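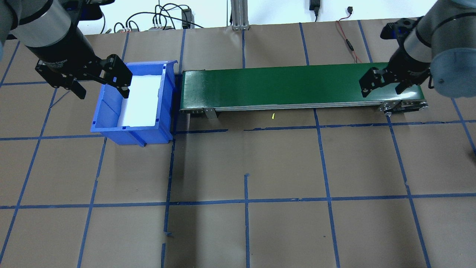

Unit 6: Two-arm sorting cells and the people who run them

Course: Work Design for Small-Parts Handling
Notes prepared by Donal Costello

6.1 Scope of the unit

The previous unit covered hand sorting at a fixed bench. This unit covers the same task after most of the picking and placing has moved to a pair of robot arms. The mechanical side is kept short. Reach, payload and gripper selection were handled in the equipment module and are assumed known.

The questions for this unit are:

Which parts of the original job are removed, which stay, and which are new?
Who holds the new parts, and at what pay grade?
How is the change measured?

The running case is Renitz, a supplier of small molded and turned parts. The company had a hand sorting room with 20 benches and replaced part of it with two-arm cells. The pictures in this handout show a bench-top cell of the same general class: two arms, one belt, one bin, and a gridded work surface.

6.2 Layout terms

Use the following terms in written work.

Work surface. The area both arms can address. Brown paper or cardboard marked with tape is common during setup, as it is cheap to replace and easy to re-mark. Finished cells normally use a fixed plate.

Grid cell. One rectangle of the taped grid. Operators use grid cells to report positions by voice or in the log ("part at row 2, column 3"). The grid is for people. Do not assume that the controller uses it.

Transfer point. The place where an item passes from the belt to an arm or from an arm to a bin. In a layout with the bin at one end of the belt, the transfer distance is short, and errors tend to collect in the gap between the belt and the bin lip.

Shared zone. Any volume that both arms can enter. Access has to be granted to one arm at a time, or the paths have to be proven separate.

Stray. Any item on the work surface that is not on the belt, in a gripper or in a bin. Small strays next to the belt frame are the most frequent reason for a manual visit to a cell.

6.3 The hand sorting job before the change

At Renitz a sorter took parts from a tray, checked each one by eye and by touch, and placed it in one of several bins. The job description listed four duties: pick, inspect, place, record. Observation over one month (May) found further duties that were not written down:

Noticing that a whole tray came from a worn mold and telling the press operator.
Wiping oil from parts before they reached the bin.
Swapping benches with a coworker to rest one hand.
Training new sorters by sitting beside them.

The unwritten duties matter for the rest of this unit. A task list taken from the job description alone would have marked the job as fully covered by the cell.

6.4 What the cell takes over

The cell takes over pick and place for parts inside its size range. It takes over part of the recording duty, as each placement is logged with a time. It takes over inspection only where a defect can be found by the sensors fitted. Surface feel, smell of burnt resin and slight tackiness are outside its range.

Cycle time per part was slower than that of a skilled sorter. The gain came from running through breaks and shift changes. Students often reverse this point in assignments. A cell that is slower per part can still produce more per day, and the staffing effect depends on the second figure.

6.5 What stays with people

Loading trays.
Clearing strays.
Changing full bins and replacing the liner sheet.
Deciding on parts rejected by the cell as unknown.
Restarting after a protective stop.

Clearing strays deserves attention as a work design problem. The task takes a few seconds, but it requires a stop, a reach over the work surface, and a restart. If one person covers several cells, the walking time exceeds the clearing time. At Renitz each cell attendant logged around 31 visits per shift in the first weeks, and most of them were for strays.

6.6 The attendant role

Renitz named the new role "cell attendant" and filled it from the sorting room. The job combined light physical work with long periods of watching. Attendants reported less wrist and shoulder strain and more fatigue of the kind associated with monitoring. Both reports were stable across the period of study.

Three design decisions shaped the role.

First, the location of the teach pendants. A two-arm cell with one pendant per arm needs a place to set both down within reach, with the emergency stops accessible. Pendants left on a crowded bench compete for space with cables, adapters, a mouse and personal items. A wall hook or a fixed cradle for each pendant is the usual remedy.

Second, the permission level. At first attendants could only stop and restart. Any change to a taught position went to the integrator, Mullura, with a wait until the next visit. After attendants received training and limited edit rights, small corrections were made on the same shift. Edit rights carried a higher pay grade, which was agreed before the training began.

Third, the rotation. Attendants changed posts every two hours between the cells and the remaining hand benches. The rotation kept inspection skill in use. It also kept open the line of report to the press operators, which had been lost in the first weeks.
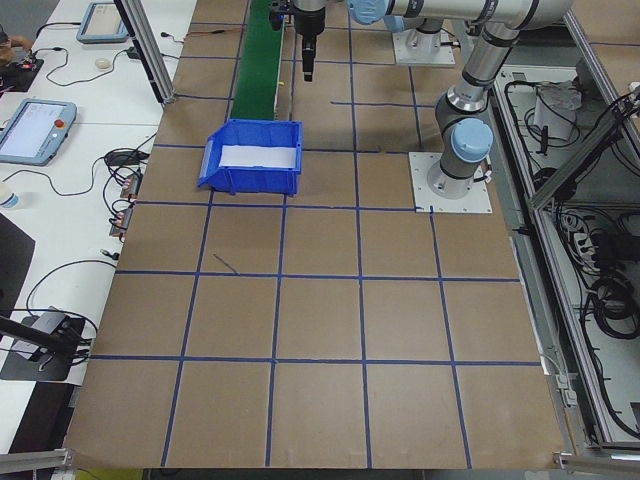 6.7 Floor space and cabling

Planning drawings show the arms, the belt and the bin. They seldom show power strips, adapters, pendant leads and signal cables, and these take up real space along the sides of a cell. The attendant works in that same space. When reviewing a layout, mark the following on the drawing by hand:

The standing position for a bin change.
The path of each cable between the arm base and its supply.
The reach from the standing position to the nearest emergency stop.
The place where a drink or a notebook will be put down, whether or not the rules allow it.

The last item is a practical one. If no place is provided, the controls bench will be used.

6.8 Measuring the change

Output per shift is the measure most often reported and the least useful one taken alone. Record these as well:

Visits per attendant per shift, by cause.
Time from stop to restart.
Share of rejected parts that a person later judged good.
Defects reported upstream to the presses.
Hours spent by each attendant at each post.

The fourth measure fell sharply at Renitz when the first cells were installed and recovered after rotation was introduced. It would not have appeared in the output figures.

6.9 Staffing outcome

The sorting room kept 6 hand benches for odd sizes, new products and inspection by touch. Most former sorters moved to attendant or press-side posts. Several left during the first year, mainly from the night shift, where the shift premium had been cut along with the bench work. The premium was not part of the automation plan and had not been discussed with the staff beforehand — treat it in your analysis as part of the change all the same.

6.10 Assignment

Choose a small-parts task at a workplace you know. Submit the following, 20 pages at most including drawings:

A task list from the written job description.
A second task list from at least two hours of observation.
A table assigning each task to the cell, the attendant or another post.
A layout drawing marked up as described in 6.7.
A one-page note on permission levels and pay grade.

Reading: the Nakisum case packet, sections on shift premium and training; Lam workbook, chapter on monitoring fatigue. Both are on the course shelf.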